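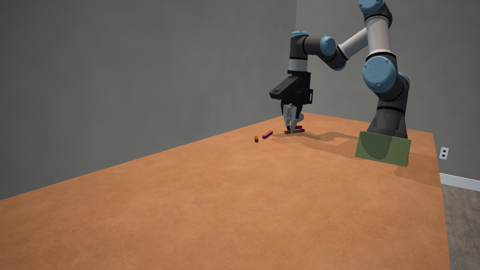

The Wendulgate Cycle

The Wendulgate Cycle is a series of linked horror and science fiction stories by Wouter Prins, set in and beneath the drowned port of Wendulgate. It is made up of seven novels and 44 short stories, and is much loved for its slow, creeping dread and its wonderfully odd sense of place. The books can be read in any order, although most readers begin with The Salt Door.

Contents
Setting
Plot
Main characters
Writing and publication
Style and themes
Reception

Setting

Wendulgate is a harbour town that sank in a single night and went on living. Its people woke to find the sea standing over the rooftops like a ceiling, held up by nothing anyone could name. Lamps still burn, bread still rises, and the church bell can be heard twice: once when it is rung, and again from somewhere above the water. The town lies in a bay between the headland of Movden and the marshes at Clukside, both of which stayed dry.

Time runs unevenly between the three places. A morning in Movden may take up most of a winter in Wendulgate, while Clukside seems to have no fixed rate at all. Prins gets a marvellous amount of mischief out of this, and letters in the stories are often answered before they are sent.
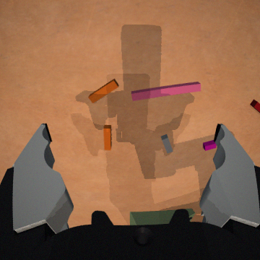 Plot

The Salt Door opens 78 years after the sinking, when a ferry pilot from Movden rows out to fetch a body and finds it sitting up in the boat, asking for the fare. The next two novels follow the pilot down into the town, where the families have begun to forget which of their members were alive on the night it sank.

The middle books move to Clukside and deal with the Tally, a list of 901 names scratched into the wall of a pumping station. Each name belongs to someone who has not been born yet. When the first of them arrives, fully grown and soaked to the skin, the marsh people have to choose between hiding her and handing her back to the sea.

The last novel, Low Bell, brings all three places together in one very long night. Its ending – in which the ceiling of water begins to drip – is still argued over with great energy by fans.

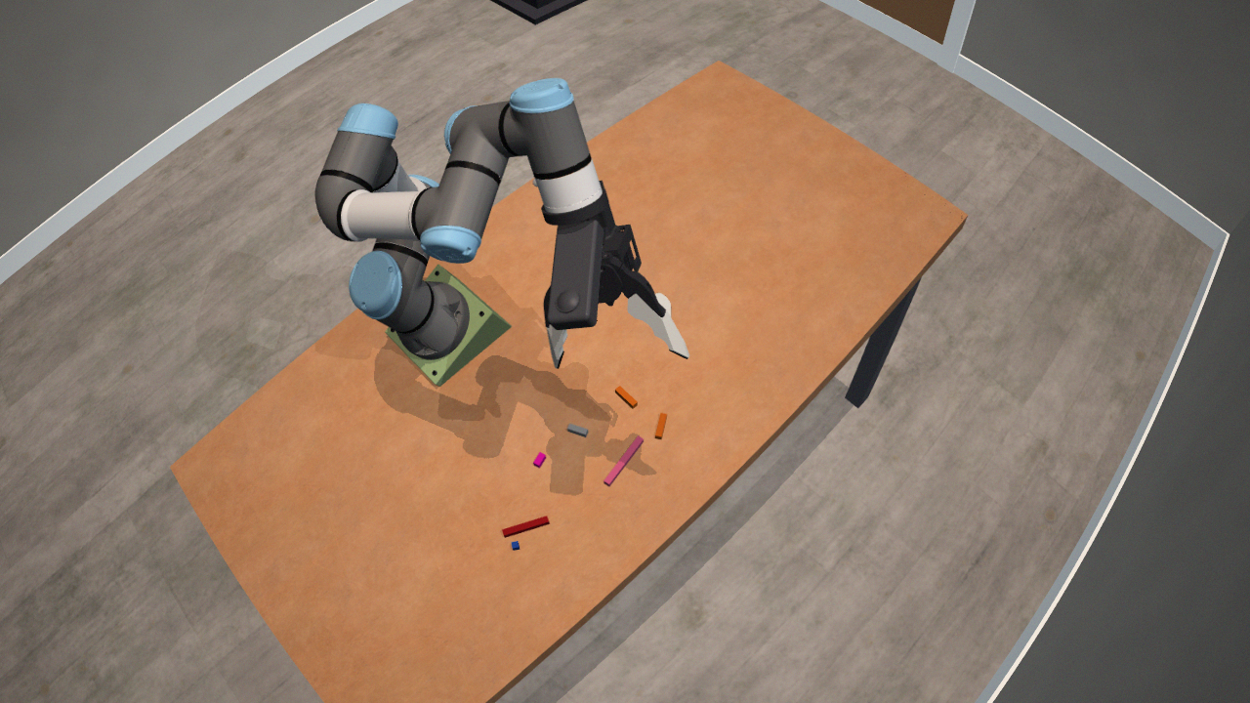

Main characters

Van Acker is the ferry pilot and the nearest thing the cycle has to a hero. Stubborn, superstitious and very funny, Van Acker appears in five of the novels and narrates two of them. The first name is never given, and a running thread in the short stories has people guessing at it.

The Lamplighter tends the street lamps of Wendulgate and may have caused the sinking. The character speaks only in questions until the final chapter of Low Bell.

The Late Daughter is the first person from the Tally to arrive. She remembers the future clearly but has to be taught how to tell yesterday from today, and her chapters are among the finest in the whole cycle.

Writing and publication

Prins began with the short stories, several of which were written as bedtime tales for grown-ups and read aloud at a monthly gathering. The earliest, "Fare for One", already has the boat, the body and the bell in it, though the town is not named. The novels followed over nearly two decades.
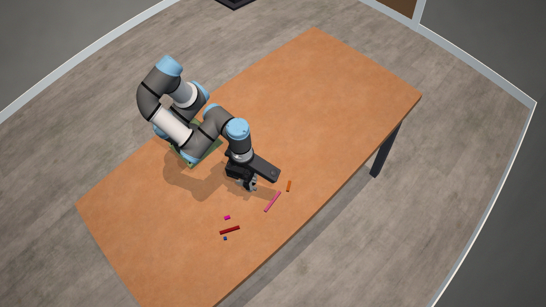

Two of the early stories were later rewritten to fit the novels, and collectors prize the first versions, in which Clukside is an island and Van Acker dies on the second page. A third, "The Eel Wife", was dropped from the collected edition and then put back after readers asked for it.

Style and themes

The prose is plain and quick, with short chapters and a great deal of talk. Monsters are rare. What frightens the characters is usually something small that has moved, such as a chair, a stair or a date on a gravestone – and Prins has a real gift for leaving it unexplained for a hundred pages.

Debt is the great theme of the cycle. Fares, tallies, rents and promises run through every book, and the dead are as anxious to be paid as the living.

Reception

Early reviews praised the setting but found the time shifts hard to follow. Opinion warmed with the fourth novel, The Pumping Year, now often named as the best of the seven. Fans have since drawn up several rival timelines, no two of which agree on when the Lamplighter was born.

See also: Fare for One; List of names on the Tally; Low Bell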